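Can two arms handle bags yet? Paper bag opening, bench results
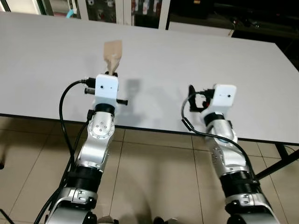

Left gripper holding the kraft bag upright, right gripper open.

evidmar wrote:
Posting numbers from the Verkdale bench. Task: pick up a small kraft bag, open it, set it on the table mouth up. Log covers 3,777 attempts through the end of December. Success is 1,435, scored as "stands unaided, mouth open." Same policy on rigid cartons is not worth discussing, it just works. My position is that bag packing is close enough to plan a line around.

cpetkov wrote:
That is 38 percent. I run a packing station at Clerstead and a new hire who opened 38 percent of bags would be moved by lunch. What is the failure split?

evidmar wrote:
Mostly the second grasp. The first arm pinches the folded end fine. The second has to find one ply of the mouth and it takes both. Tears are a distant second.

snezana_k wrote:
Then the policy is the wrong place to look. With the mouth pressed flat there is hardly an edge to separate. People rub the plies with a thumb or blow into the bag. Parallel fingers do neither. Have you tried suction?

evidmar wrote:
Tried two cups. Kraft leaks through the creases, so it held on new bags and dropped the used ones. Our bags are reused until they tear, so creasing is heavy by the end of a shift.

cpetkov wrote:
So use new bags. No shop packs into crumpled ones.

snezana_k wrote:
Disagree. Homes do. If the claim is household chores, the crumpled bag is the fair test.

ilir.b wrote:
Edin, are you scoring from the head view only? When the gripper housing is in front of the lower half of the bag I would not trust a "stands unaided" label.

evidmar wrote:
Head view plus a manual check after release. 2025-01-04 batch is being rescored by a second person. Will post if the total moves.

cpetkov wrote:
Post cycle time as well. At 38 percent I still say no for the line. A fixture with an air jet opens bags and has for decades.

snezana_k wrote:
Sure, one size of bag, fed from a stack. Try it on a kitchen drawer.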